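Thread on sorting the shape sets at the Deltville toy library, plus the board I've been meaning to write up since April. Mostly for the people who asked at pickup on Saturday.

We lend out two kinds of shape sets. The Jikdale sets come in a tin and stay complete for years. The Moura sets come in a cloth bag with a drawstring and lose a piece nearly every loan.

The piece that goes missing most is the triangle. Second is the star. The cubes always come back, and sometimes we get cubes that were never ours.

This week I emptied every bag and started over. It took 2 evenings. Sorting by color was a mistake, and I had to redo most of the first evening's work.

Sort by shape first. A green cylinder and a green star look alike in a pile when the star is standing on its edge. Once all the stars are together you can see right away which sets are short.

After that, color. After that, check the tops. Some of our shapes have a texture on the top face and some are smooth, and I don't like mixing them in one bag. Kids notice. One of our regulars will hand you back the smooth one.

Washing: warm water, a drop of dish soap, old toothbrush for anything with a pattern on it. Dry on a towel overnight. Don't put them back in a closed bag the same day.

I used to do all of this on the carpet. Then I moved to a tray, and the tray had a lip that hid the small pieces. A plain flat board is better for laying out shapes than anything with sides.

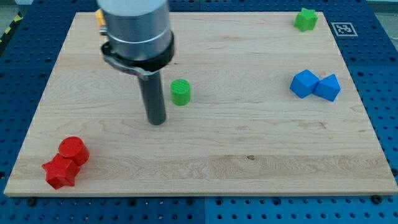

Leda Ostrow
Toy library coordinator, Deltville

Pale maple, with wavy grain and one small dark knot. The green and the blue both show up well on it. Yellow-orange is harder for me on light wood, and I have to look twice for it.

The two blues touching on the right are a cube and a triangular prism. Set side by side like that they're easy to tell apart. From straight above, in poor light, I have mixed up those two shapes more than once.

Look at the top of the green cylinder for the crosshatching I mean. That's the sort of surface that needs the toothbrush. The star is in the same lime green.

Someone asked if the board has to be maple. No. Get something light, flat, and without a strong pattern. I tried a striped bamboo one at home and kept losing sight of pieces against the stripes.

If you buy one new, skip anything with a thick shiny finish. Overhead light bounces off it and you end up leaning around to see. Ours at the library came from a kitchen store in Evbridge that was closing. It cost 3 dollars and I sanded it lightly with 100 grit, then something finer.

No oil on ours. I know people like to oil boards. I don't want oil on toys that go straight into mouths, and I don't want to answer questions about which oil.

Back to the bags. Each Moura bag now has a card in it with outlines of the shapes, drawn full size. You set each piece on its outline before you hand the bag back. It takes less than a minute, even with a toddler helping.

The cards are plain cardstock, not laminated. Laminated ones slide around and the corners get sharp. If a card gets chewed, tell us and we'll draw another.

What you can do with a set at home, for those who borrowed one and weren't sure: put four or five shapes on a board or a table with space between them. Ask for one by name, or by color. That's plenty for age two.

For older kids, push two shapes together so they share a side and ask what the new outline looks like. A cube and a triangle piece make a decent house if you stack them. Side by side they make a ramp with a block at the end.

Leave the star out at first if your kid is just learning to fit shapes into holes. All those points have to line up and it causes tears. Cylinders are the easy one. Start there.

We have 30 sets on the shelf as of Sat 25 June, all checked. Two more are waiting on triangles. If you find a stray one under your couch, drop it in the return box, no note needed.

Late returns on shape sets: still no fee. Missing pieces: still no fee, just tell us which piece so I'm not turning the bag inside out looking for it.

A reply already asked about the wooden train sets. Those are next. The track is sorted and the cars aren't. I need to go through the magnets, and a few of the cars have been glued by someone using far too much glue.

Also asked: can you borrow a board along with a set? Not yet. We have the one. If you have a light-colored board you don't cook on anymore, we'd take it. Please, none that have had raw meat on them.

Shelf is open the usual hours. Sets are on the low rack by the door now, tins on the left and bags on the right.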